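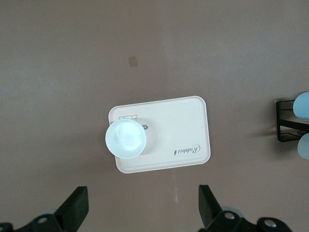

Vekora Home Meals
Progress report to the Pappas Fund, second half of the grant year
Prepared by Anastasia Ververidis, program lead

Summary

The home meals service in Bilunport is running on both planned routes. We delivered to 116 households in December, which is above the target in the grant agreement. Spending on food is over budget and spending on transport is under. The kitchen move is finished apart from the second sink. We are asking the Fund to approve one change to the budget, set out below.

Deliveries

The harbor route started on schedule. The Fluvley route started late because the van we had leased failed its inspection, and the leasing company took longer than expected to send another. During the gap, Fluvley households got a chilled meal every other day, dropped off by the harbor driver at the end of his shift. A few people told us they preferred the chilled meals, as they could eat when they wanted. We have kept this as an option on the sign-up form.

Lunch leaves the kitchen at 10:45 a.m. The last stop on the harbor route is normally done by 12:30 p.m. Fluvley runs later, mostly on account of the bridge, and we have changed the order of stops so that people with diabetes are served first.

New referrals come mainly from the hospital discharge desk and the two clinics. Referrals from family members are lower than we planned for. The leaflet has been rewritten in larger type and now has the phone number on the front.

Menu

Markos Rallis took over the menu in the fall. The cycle is now six weeks long, up from four. Bean soup and baked chicken are the dishes people ask for again. The fish pie came back uneaten often enough that we dropped it. Low-salt meals are cooked separately and labeled by hand. We would like printed labels, and have a quote for a small printer.

Kitchen

We moved into the new kitchen at the start of the period. The cold room works well. The floor drain backed up twice in the first month and the landlord has replaced the pipe. The second sink is on order. Until it arrives, pans are washed after lunch service, and this adds to paid hours.

Staff

Both driver positions are filled. The assistant cook left in the fall and the job was open for six weeks. Markos covered the early shift during that time, and his overtime is shown in the attached accounts. The new assistant cook has finished her food safety training.

Budget

Food costs rose more than we allowed for, mainly cooking oil, eggs and chicken. Fuel and van costs are lower because of the late start in Fluvley. We ask to move the unspent transport money to the food line. The grant total would stay the same.

Next period

Install the second sink.
Hold the yearly phone survey of households.
Open the Fluvley waiting list to people living outside the town limits.
Get a second price for the label printer.

Questions about the accounts can be sent to Anastasia at the Bilunport office.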